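Wadetti choir album — anyone heard it yet?

Gil-soo Kong
May 10, 2018
Got the new Wadetti Choir album last night. 6 songs, 29 minutes, all live. Track 3 is the one, the altos just take over. Thoughts?

fornus_bass
Too much reverb. Cant hear the words on half of it. Their first one was way better imo

heo_sings
Disagree. It's a church, churches ring. Skumovden was recorded dry and sounded dead to me

fornus_bass
Skumovden had actual bass tho. Who mixed this

Gil-soo Kong
Same guy as last time I think?? Not on the sleeve. Anyway the organ is low but you get used to it. Second listen was better on headphones. Also got the bundle, CD plus shirt
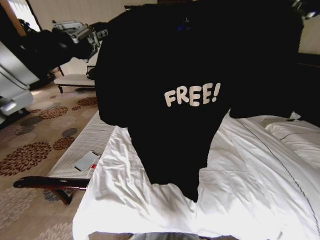

and the lyric booklet, which has the second verse of track 5 wrong. They sing "morning", it's printed "mourning". Kind of changes the song lol

heo_sings
Ha, mine too. Are they doing the May show? Hall only holds 900, might go quick

Gil-soo Kong
Haven't seen tickets. Will post if I do

fornus_bass
ok played track 3 again — fine, the altos are good. Still to much reverb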